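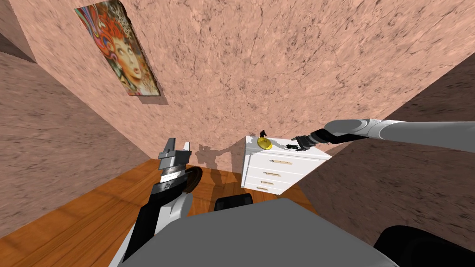
The portrait on the back wall

My aunt left me the house in Illwood and a letter saying the walls would tell me where the money was. I read it twice and put it in the drawer with the takeout menus. She had also believed that copper cured deafness.

My cousin Dullar drove up anyway, 90 miles, with a stethoscope he'd bought online.

"You have to listen on an exhale," he said.

"Whose?"

He ignored that. He knelt by the pantry and put the thing against the plaster. After 18 minutes he said he could hear a kind of ticking. I said houses tick. He said not in October.
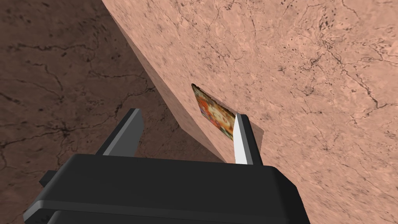
Black and gray, fingers open

By supper he had a theory. Old Söderlund, who built the place, had been paid in coins and didn't trust the bank in town. I asked who told him this. He said everyone knew it. I have lived near Illwood most of my life and I had never heard a word about coins, and people here will talk about anything, including my divorce.

"Then why did she write the letter?" he said.

"She wrote 5 letters. Yours said the well."

He looked at his soup for a while.
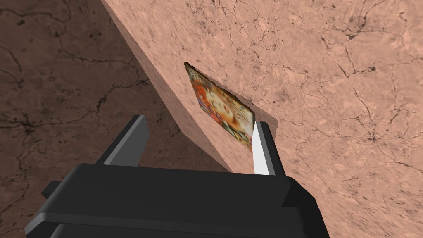 Linnea Torvik

We did the well in the morning. Dullar lowered a flashlight on a clothesline and I held the other end, mostly so he wouldn't go in after it. Water, leaves, a bucket handle.

"Could be under the leaves," he said.

"Could be."

I went in to make coffee. When the kettle was on I stood by the pantry for a minute with my ear to the plaster, breathing out.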